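Drinks bottles on a desk – quick tips

Stand them upright, caps on tight. Half the sticky rings come from a cap somebody gave one lazy turn.

Keep to the back edge if it's a work desk. Front corner = elbow. Lost a Jomby keyboard that way in January, still cross.

Grip round the middle, not the neck. Big plastic ones flex when full, so use two hands and dont squeeze.

Foam under the cap? Leave it alone till it settles, then open slow – over the sink if you can.

Same tea, two people: pen mark on the cap. Weronika Duda's trick, works better than lables, they peel off in the fridge.

White tops show everything. Damp cloth, drop of dish soap, dry right away. Smudges that stay put get baking soda paste, 7 minutes, wipe.

Cables off the floor before you carry anything.

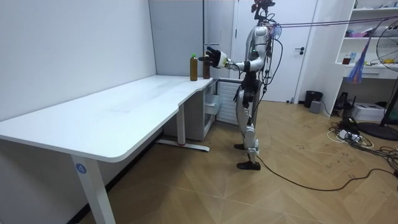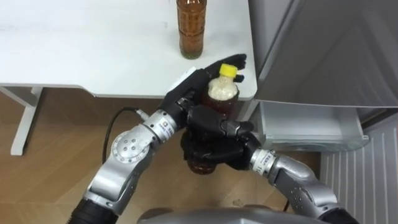
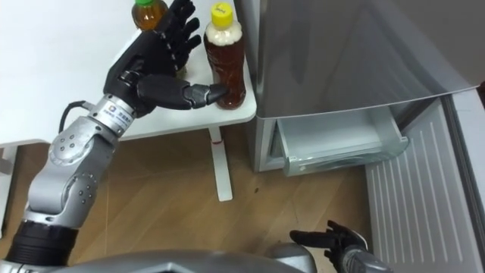

Bottled drinks and the white table, all three.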